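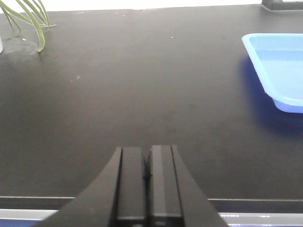
Frequently Asked Questions About the Anerden-Darkamis Partnership

What is the partnership, in plain terms?
It is a standing agreement between two towns in two different countries to talk to each other regularly and to do a few useful things together. Anerden and Darkamis have signed up to cooperate on small-business trade, student exchanges, and the sharing of know-how between their local governments. It is not a treaty, and it doesn't bind either national government to anything at all. Think of it as two neighbors who happen to live a long way apart and have decided to keep a proper calendar - with all the patience that sort of friendship asks for.

Who started it?
The idea came out of a conversation between Tudor Chiriac, who was then on the Anerden town council, and Virgil Onu, who looked after outside relations for Darkamis. They had met at a regional trade meeting and found that both towns were losing young workers to the same big cities, and that both had plenty of small food producers who couldn't find buyers abroad. There were a good many letters after that (more than anyone would care to read through today, I suspect), and the first agreement was signed in January.

How long does the agreement last?
Each agreement runs for four years. Before it ends, both town councils vote on whether to renew it, and either one is free to walk away without giving a reason. We do ask for a written notice, mostly as a matter of good manners.

Does our national government have to approve it?
No, but we keep the foreign ministry informed, and the same is done on the other side. When relations between the two capitals are a bit chilly, as happens from time to time, we get a lot of messages asking whether the exchanges are still on. So far they have always gone ahead. Visa rules are another matter, and those we can't change, much as we would love to! Please check them early if you plan to travel.

What is the Hudec program?

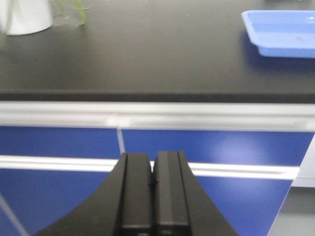 It's the student part of the partnership, named after the street where the first exchange office stood. Students from both towns spend a term with a host family and attend the local school. Almost 105 students have taken part up to now, and quite a few of them still write to their host families at the holidays, which makes all of us very happy. Families who would like to host can ask for the form at the town hall front desk on any Monday.

I run a small business. Is there anything in this for me?
We certainly hope so. Twice a year there is a trade day, held in each town by turns, where producers can meet buyers face to face and have somebody on hand to interpret. There is no charge for a table, although you'll need to cover your own travel. We can also help you make sense of customs forms, and please don't feel shy about asking - they confuse everybody the first time.

What is Zuvudex?
Zuvudex is our joint newsletter. It comes out in two languages and carries council news, notices for the trade days, and letters from readers. Some issues are thicker than others, depending on how busy everyone has been.

Who do I write to with a complaint or a suggestion?
Write to the partnership office at the town hall, in either language. We read every letter, and if your question is really one for the other town, we'll pass it along and let you know that we have done so.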